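Comparing Two Hand-Held Grippers on Lidded Containers
Posted in April by the Brevitz workshop blog
2 comments — 13 shares

This month I continued my comparison of the Findirano and Apaza hand-held grippers. Each tool was given 13 attempts at lifting the lid from a storage box by its recessed handle. The Findirano completed 7 of them.

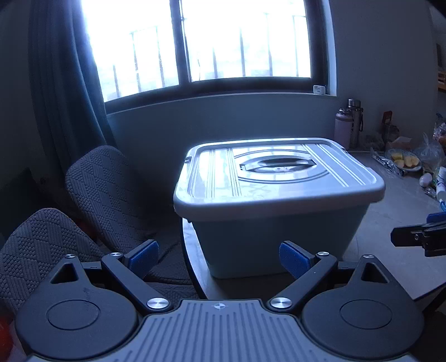
Why does a lid require a wide finger opening?

A rim that overhangs its tub must fit between both fingers before they close, and a narrow opening leaves very little room for error in the approach.

The Apaza closed more evenly — its linkage has less play — but its pads slipped on smooth plastic. I have ordered softer pads from Nikedthorpe and will repeat the series with the same box and the same table height. Results for the wrist camera will be posted separately.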